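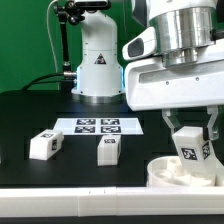 Risov, the games maker based in Tandholm, is to start selling its block-sorting set to the public in October, after a year in which it could only be borrowed from libraries.

The set is called Wallia. It is made up of plain white blocks printed with black-and-white square patterns, a short, wide tub with shaped partitions inside, and a thin white board that carries four more patterns in a two-by-two grid. The starter version has three blocks and will cost £129. A larger box with 19 blocks will follow in the spring, and the company has not yet set a price for it.

Players lay the board flat on a table, put the blocks out in front of it and move them into the tub in an order given on a card. Some cards ask for a block to be stood upright before it is picked up, others for it to be laid on its side or turned so that a particular pattern faces the board. A round on the easiest cards takes up to 4 minutes.

Each pattern is different, and an early complaint from borrowers was that they looked too much alike. Risov said it had kept the patterns themselves but rewritten the cards, which now show each one at full size next to the block it belongs to. The old cards showed them at half size and in a single row along the bottom.

“People were holding the card up to the block and squinting,” the company said. “Once we printed them the same size, the questions mostly stopped. We should have done that from the start.”

The tub has also been looked at again. Several libraries reported that children tried to drop blocks in flat and gave up when they would not settle. The instructions now say to tilt the block and lower one end over the rim first, then let the other end follow. There is a drawing of this on the inside of the lid – it was previously on page 3 of the booklet, where few people found it.

No colour has been added, although it was the most common request on the comment slips returned with borrowed sets. Risov said it had tried a version with coloured blocks, and that players went by the colour and stopped looking at the patterns. The blocks will stay white for now.

The company does recommend a dark surface to play on. White blocks on a pale kitchen table can be hard to make out, particularly for players with poor sight, and a black mat was tested in two of the libraries over the summer. The mat is not included in the box but will be sold separately. A plain dark tablecloth does the same job, according to the booklet, as long as it is pulled flat.

Distribution will be handled by Masson, which already supplies jigsaws and wooden games to toy shops in the area. Masson said it had taken orders from independent shops and from two garden centres, and that the first boxes would be packed with the board at the bottom, the tub on top of it and the blocks in a paper sleeve at the side. In the library sets the blocks travelled loose in the tub, and the printed squares were often scuffed by the time a set came back.

Replacement blocks can be ordered singly. Buyers need to give the number printed in the booklet beside the missing pattern, as two blocks with the same pattern will make some of the cards impossible to finish.

The library sets will stay in circulation. Borrowers can keep one for three weeks, and the new cards are being sent out to replace the old ones. Any library still holding the old booklet can ask for the revised version free of charge.

Risov is also working on a set of harder cards for two players, who take turns to place one block each. Those are expected to go on sale with the larger box.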